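Pudano shared workshop - progress report for November
To: Geum-ok Hwang, Gevance small projects fund
From: Elisa Monti

Dear Ms. Hwang,

I send you the report on the snack table with two arms. In this period we worked mostly on the layout of the goods and on the software that decides which arm takes which object. Both arms are now fixed at the back of the table and they share one coordinate system. The calibration took us 11 evenings, which is more than I wrote in the plan.

We have recorded 158 complete picking trials so far. The boxes and bars go well. The sandwich is still difficult, as the bread is soft and the fingers must close slowly. I reduced the gripping force two times and I will reduce it again.

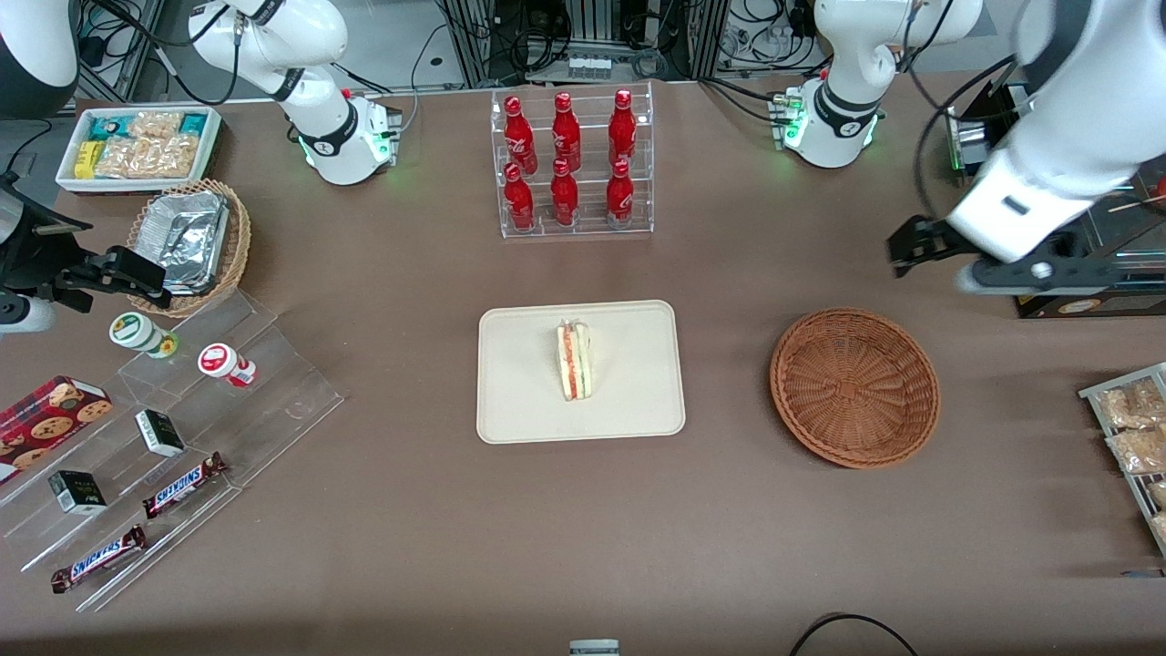

Current layout: sandwich on the beige tray, bottle rack behind it, wicker basket on the right.

The tiered display gave us some trouble. It is transparent, and the depth camera does not always find the edges of the steps. Dristen lent us a second sensor for testing, but I do not want to promise a result yet.

About the money: from the materials budget, some 300 euros remain. I would like to use part of it for softer finger pads from Valentini, if you agree. The cables also need a better path behind the table - this costs only time.

Next steps are the bag rack on the right side and a longer run without stopping. Please tell me if you need the receipts before the next report.

With kind regards,
Elisa Monti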